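Hellum weaving mill to stay open through next year

December 3, 2023

The weaving mill in Hellum will keep running through the end of next year under a new lease, the town council and the mill's owners announced on Sunday. The building on Dalsgaard Street had been listed for sale since spring, and the 26 people who work there had been told to expect a closing date before Christmas.

Under the new terms, the mill will rent the ground floor and the dye room for 52 weeks, with an option to renew. The upper floor, which has stood unheated for several winters, goes back to the town. The council has not said what it will do with the space. A plan for apartments was turned down two years ago over parking.

The rent was not made public. The mill's owners said it was lower than what they pay now and that the saving would go toward repairs on the loading dock, which was damaged when the river came up last fall.

The mill makes kitchen towels, table runners, blankets and mats. Most of it goes to shops in Murnitz and along the coast. Blankets were once the main business, but orders have dropped as stores moved to cheaper imports — two large customers left in the same year — and the smaller goods now bring in most of the money.
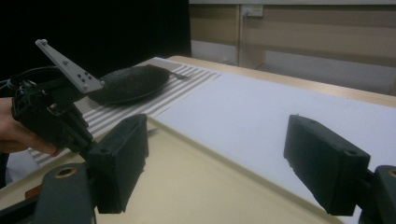
Table goods will get more loom time from January, according to the announcement. Four of the older looms, which had been set up for blankets, are being changed over for narrower work. Plain mats are the easiest to make, but stripes sell better, and a striped mat on a table like the one in the photo is what most shops have been asking for. The mill will offer its striped mats in two sizes and will stop making the round ones, which take longer to finish and leave more waste.

Workers were told about the lease at a meeting on the shop floor. The union branch said it was pleased with the result but wants a written promise on hours. Last summer the mill went down to a four-day week for two months, and some of the spinning room staff took jobs at the packing plant in Brenov. Three of them have asked to come back. The owners said they expect to hire again in the spring if orders hold.

The mill shop, at the side entrance on Dalsgaard Street, will be open every day except Monday until Christmas. It will sell seconds and ends of runs at 30 percent off. Blankets with small flaws are kept on a separate rack and are not marked down any further. The shop takes cards, but the machine has been slow this month and customers are asked to bring cash if they can.

The announcement also settles a question about the bridge behind the mill. Trucks have been using it to reach the loading dock, and neighbors on the far bank have complained about noise early in the morning. Starting in January, deliveries will come in from the Murnitz road after 7 a.m. and the bridge will be open only to people on foot and on bicycles. New signs are on order.

The council votes on the final lease at its next regular meeting in December. The draft can be read at the town office and at the library in Hellum. Comments must be handed in on paper — the online form is down while the town changes its website — and should include a name and street address.

Tours of the mill, which stopped when the building was put up for sale, will start again after the holidays. Groups need to book ahead through the mill shop. School groups from Hellum and Brenov get in free.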